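Grevari Hire Inventory: Data Card

Summary
Stock and booking records for event hire equipment held at the Baseck and Drondgate depots. Covers marquees, flooring, heaters, tableware and generators. Lighting is kept in a separate file. Maintained by Sena Kpodo; depot counts supplied by Fiifi Odoi.

Contents
items.csv: one row per stock line, 17 columns
bookings.csv: one row per hire line, keyed on item_code
depots.csv: lookup table, two rows

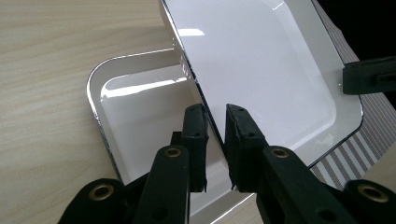 White rectangular trays, tableware category.

Field notes
item_code is a text field. Leading zeros are significant and will be lost if the file is opened directly in a spreadsheet.
colour uses the supplier's term and is not normalised.
hire_rate is in dollars per day, GST excluded. Multi-day discounts of up to 3 tiers are recorded in bookings.csv only.
condition is graded A to D at return. Items graded D are held for repair and excluded from available_qty.

Known issues
Marquee walls catalogued before November carry the frame's item_code. Filter on part_type before summing.
Drondgate generator hours are missing where the meter was replaced.

Licence
Internal use. Requests for external access go to Nana Abubakari.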